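Giltden Hobby Table
User Manual

Section 3. Setting Up the Table and the Work Surface

Read this section one time to the end before you start. The frame of the table must already be put together as it is explained in Section 2. If the four long bolts are still in their bag, go back to Section 2 now.

3.1 Choosing the place

The table top is 149 cm long. With the side shelf opened, the table needs 211 cm of free wall. Please measure the wall first, and measure close to the floor also, where a baseboard or a heating pipe can take away some space.

1. Choose a floor that is hard and even. Wood, tile and linoleum are all good. On a thick carpet the feet will sink slowly during the first weeks and you will need to repeat step 3.2.

2. Leave a hand of space between the table and the wall. The cable channel opens on this side.

3. Check that the drawer can come out fully without touching a chair, a door or a radiator.

4. Look for the nearest wall outlet. The lamp cable is long enough for most rooms, but it may not go under a rug or across a doorway.

CAUTION: Two persons must lift the table. Hold it by the frame and never by the top. The top is held with small clips that are made for pressure from above only.

Note: Do not place the table directly in front of a radiator. The edge band of the top is glued, and the glue becomes soft with long heat.

3.2 Leveling

Each leg has a foot that can be turned by hand. All feet come from the factory turned completely in.

1. Stand the table in its final place.

2. Push down on each corner, one after the other. Find the corner that moves.

3. Turn the foot under this corner outward until it touches the floor with light pressure.

4. Put a spirit level on the middle of the top, first along the long side and then along the short side.

5. Adjust the feet on the low side. Turn a little, look again, turn a little more. It is easy to go too far.

6. When the bubble stands in the middle in both directions, tighten the locking ring of each foot against the leg.

If you do not have a spirit level, you may use a round pencil. Lay it in the middle of the top. If it rolls away, raise the side it is rolling to. This is less exact, but good enough for drawing, sewing and most paper work.

CAUTION: Do not turn a foot out further than the red ring on its thread. If this is not enough to make the table level, put a thin flat plate under the foot.

3.3 Height

The height of the legs can be set in 11 steps. The steps are marked on the inner side of every leg. The right height depends on what you will do at the table, and many customers set it too high in the beginning.

For writing and drawing, sit on your usual chair with your shoulders low and bend your arms. The top should be at the level of your elbows or a very little under it.

For fine work with small parts, one or two steps higher is more comfortable. Your eyes come nearer to the work and your back stays straight.

For cutting, pressing and work in standing position, the top should be lower than your elbows by the width of one hand.

1. Take everything off the table and out of the drawer.

2. Pull the pin on the first leg and move the leg to the wanted mark. Let the pin go back in by itself. You must hear a click.

3. Do the same on the other leg of the same short side, and then on the opposite side. While one side is lower than the other, a second person should hold the table.

4. Pull each pin softly to control that it is locked.

5. Repeat the leveling in 3.2.

Note: If a pin does not click, the leg is between two marks. Do not use a hammer. Move the leg up and down a little while you press the pin with your thumb.

3.4 The lamp

The lamp is fixed with a clamp and can stand on the left, the right or the back edge. If you write with your right hand, place the lamp on the left, and the other way around. Then your hand does not throw its shadow on the work.

1. Lay the felt pad between the clamp and the top.

2. Tighten the clamp screw with the fingers only.

3. Lead the cable through the channel at the back and close the cover.

4. Connect the plug last.

The arm of the lamp has two joints. The lower joint should be rather tight and the upper one rather loose. If the lamp head sinks down slowly in the evening, tighten the upper joint by a quarter turn.

WARNING: Do not cover the lamp head with cloth or paper to make the light softer. Use the dimmer on the cable.

3.5 The mat

A mat protects the top against scratches and makes the work quieter. It also gives contrast. Light things are easy to lose sight of on a light table, and a dark mat helps your eyes, especially late in the day. The opposite is also true, so if you work mostly with dark buttons, dark thread or dark metal, keep a sheet of light card in the drawer and lay it over the mat.

The mat is delivered rolled. It needs some time to become flat.

1. Unroll the mat on the clean top with the smooth side down.

2. Lay some heavy books on the corners and leave it over the night.

3. If the ends still rise, roll the mat loosely in the opposite direction for one hour and lay it down again.

4. Put the mat in front of your chair with its near side along the edge of the table.
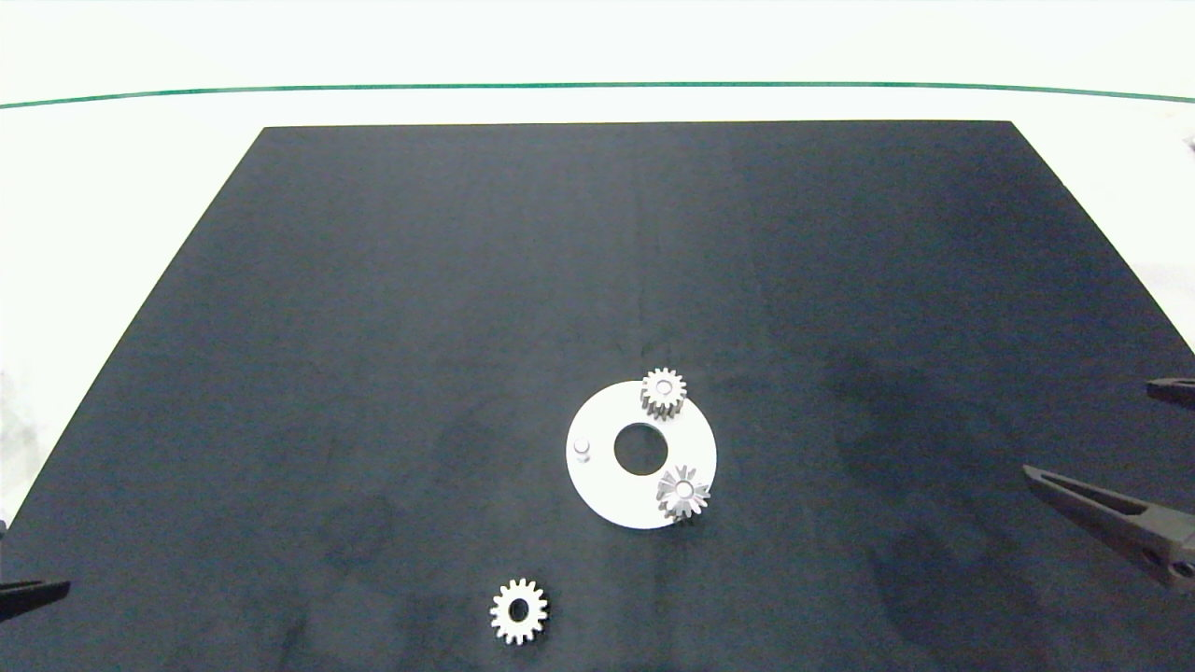 Figure 3-4. Dark mat on a white top. A white disc with a small peg stands out well against it.

A light fold in the mat does not matter for normal use. You can make it less visible with a warm iron and a damp cotton cloth between. Never put the iron directly on the mat, and never iron while the mat is lying on the table top.

Brush the mat after each use. Light dust and small hairs are seen quickly on a dark surface, and a clothes brush takes most of it away. For spots, use cold water and a little hand soap. Let the mat dry lying flat and away from the sun. It must be fully dry on both sides before it comes back on the table, or it can leave a gray shadow on the top that is very hard to remove.

CAUTION: The mat is not made for cutting with a knife. Use a separate cutting board. The mat is also not made for hot things such as a glue gun, a soldering iron or a teapot.

3.6 Placing your tools

There is no one correct order, and after some weeks you will find your own. We give the following advice for the beginning.

Keep on the top only what you use every few minutes. All other things should go into the drawer or on the side shelf. Tools with a point should lie with the point away from you. Jars with liquid belong on the side shelf, which is lower than the top and has a raised edge.

The drawer has a loose divider. To move it, lift it straight up and set it in another groove. The front part of the drawer is less deep than the back part, so keep the scissors and the rulers at the back.

Note: The drawer can be locked in the closed position with the small lever under the front edge. Use it if there are young children in the home.

3.7 First check before use

Before you begin to work at the table, control these points:

The table does not rock when you lean on each corner.
All four pins are locked.
The lamp cable lies in the channel and the cover is closed.
The clamp has the felt pad under it.
The mat is dry and flat.

Do the same check again after one month, and each time after the table was moved. In December, when the heating is on and the air is dry, the wood parts of the frame shrink a little and the long bolts can become loose. Tighten them with the key from Section 2.

3.8 If something is not right

The table rocks although it was level before. One of the locking rings is loose. Go to 3.2, step 6.

The drawer goes heavy. Take it out completely, clean the rails with a dry cloth and rub them with the end of a white candle. Do not use oil.

The lamp blinks. Pull the plug, open the cover of the channel and look if the cable is pinched. If the cable is damaged, do not repair it with tape. Order a new one.

The mat slides. The underside is dusty, or the mat is lying upside down. Wipe the top and the mat with a slightly damp cloth and let both dry.

The top has a white ring from a cup. Rub it with a soft cloth in the direction of the long side. If the ring stays after two days, write to us before you try a stronger cleaner.

Replacement feet, pins and felt pads can be ordered from your dealer as service set 523. The mat and the lamp cable are ordered separately. Please tell the dealer the letter that is printed on the label under the drawer, as the older tables have a thinner foot.

Continue with Section 4, Opening and Closing the Side Shelf.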